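Maratby Football Club is an amateur association football club based in the lakeside town of Maratby. The club plays its home matches at Berchtold Park, which has a capacity of 2759, including 295 covered seats on the western side. Its traditional colours are dark red and white.

History

The club was formed by the merger of two works sides, Goneo Athletic and Flolard Rovers, both of which had struggled to field full teams. Ruairi Semple was appointed the first manager of the merged club and remained in the post for 2 seasons. His successor, Maarten Van Leeuwen, introduced a reserve side and moved training from the town common to Berchtold Park.

Under Van Leeuwen the club won promotion to the regional first division, finishing the season unbeaten at home. The title was secured in March with a goal by Radymyr Kovalchuk, who remains the club's record scorer in a single league season, with 29 goals.
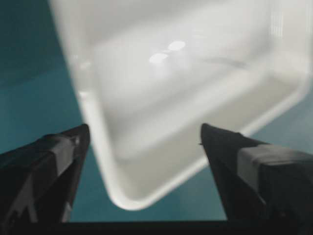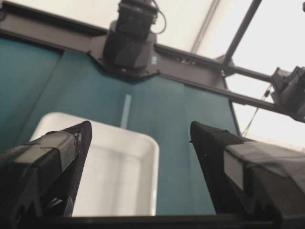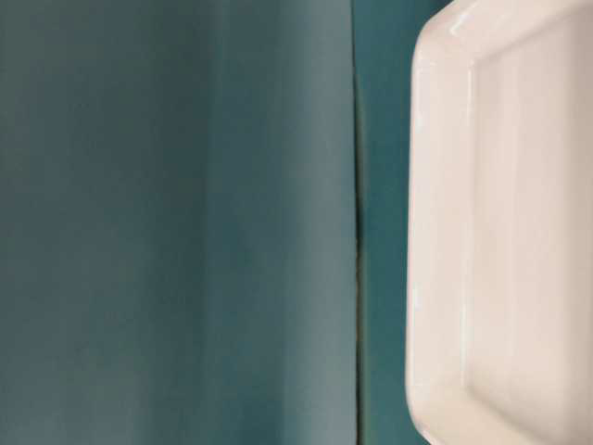
The women's section was established under Halyna Skoryk, a former goalkeeper, and entered the regional league the following season. Its matches were at first played on a training pitch without changing rooms – a matter raised several times at the club's annual meeting. The section chose its own away kit, a plain shirt without stripes or trim, in a muted teal-grey close to that of the fabric in the third photograph. The shade was kept when the kit was next renewed, and the men's side later adopted it for cup matches away from home.

Ground

Berchtold Park is owned by the town and leased to the club. The main stand was reroofed after storm damage, and the pitch was drained and relaid during the same close season. Floodlit evening matches resumed on 12/5/22 with a friendly against a league selection.

Management

Miroslava Antoniuk succeeded Skoryk as head coach of the women's side. The two senior teams share a physiotherapist and a scouting budget, while the youth sides are run separately.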